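## 4.2 What the open evenings did and didn't do

I should say up front that I went into this part of the study with a soft spot for open evenings. I'd helped run two of them at Arnia before I ever wrote a research question, and I liked the noise and the coffee. So when Nhung Dương and I sat down with the 218 sign-in cards from the Olent family center, I was hoping they'd tell a happy story - and they sort of do, just a different one from the one I wanted.

Most people who signed in already knew somebody on staff. They came because a caseworker or a neighbor asked them to. The posters we'd been so proud of in March barely show up in the "how did you hear about us" box, and Thắng Hầu (who designed them) took that better than I would have.

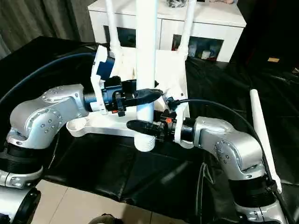

**Figure 8.** Two arms with black grippers on either side of a white vertical pipe, over black cloth.

What did matter was whether a visitor got into a real conversation with a foster parent. Archie Moncrieff coded the follow-up calls, and visitors who'd had that kind of talk could usually tell him, weeks later, what the center does and who to phone if they were worried about a child. People who only took the building tour remembered the building. They liked it! But they were hazy on everything else, including the helpline number printed on the bag we gave them.

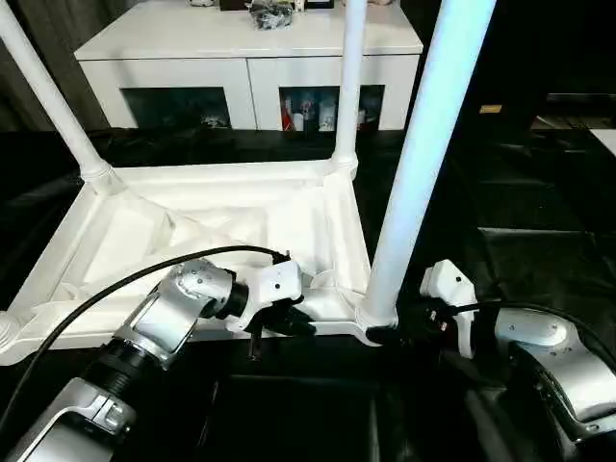
Room layout came up in the interviews far more than we'd planned for, and our question guide had nothing on it. Tùng Phan ended up adding a prompt halfway through, so the early interviews are thinner on this point. Parents told us that rows of chairs made them feel they were in court, and a few said they'd have stayed longer with somewhere to sit and eat with the kids. A table does that job when it's standing on its feet; turned over like the white one here, legs in the air, it gives a family nowhere to put a plate. Aurora Antunes argued for treating furniture as its own theme, and I came around to her view - the Sturnora evening had the smallest crowd and the longest conversations, and those all happened over food.

I'd be careful about leaning too hard on the Lò site, where the sign-in cards were in English only.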